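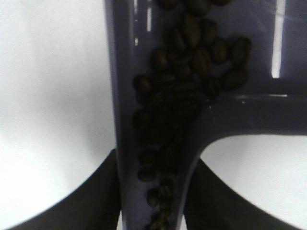

Sep 7, 2024
by Jacqueline Gautier

Coffee beans again. I keep coming back to them as the test, because any kid of six can sweep up spilled beans and I still can't name a machine I'd trust to do it in my kitchen. Dark roast, the shiny kind, they roll if you breathe on them. A purple scoop-like piece in two black fingers, beans heaped in the channel and trailing down toward the grip, so getting beans into a pan and a pan into a gripper, fine, I'll give it that. My worry is the ones that wander off from the pile. A bean alone by the wall is a differnt job from a heap in the middle.

Szabolcs called while I was making lunch. He says two years till something sweeps the back room at Bedoya without help. I said he told me that last November. He laughed, then said last November he meant the shelves. Not sure that's better.

Things I'd pay for, in order: floors under the grinder, emptying the drip tray, wiping jars. Things I would NOT pay for: folding. I like folding.

Also Erora sent the quote for the shop vac repair - 23 days, no loaner. So it's me and a broom till then. Knees not happy.
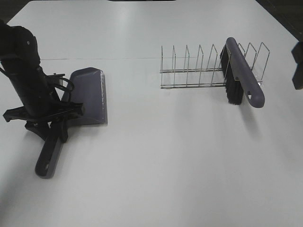

Putting things away is what I'd want to see next, more than the sweeping. Most of my chores are really that. Pick up, use, put back, and the put back is where people quit too (me, the good scissors, every week). Brush stood up between the wires of a dish rack, arm still hanging on to the dustpan. I like the rack for it, never thought to keep a brush in one. Bristles reach right down to the table though, so in my place they'd be sitting in whatever dripped. And a clear white table with nothing on the near half! Give it my counter - mail, bread bag, phone charger, the cat. Then we'll talk.

So can they do chores yet. Part of one chore, on a good table, is where I am tonight. Szabolcs would say I'm being mean. Ask him agian when he's lost the bet.

Call Erora back. Filters. Bed.

Recent entries
- Wokura mop, 19 nights in
- Szabolcs and the shelf bet
- Jars, labels, Zaltitz order
- Why I still fold by hand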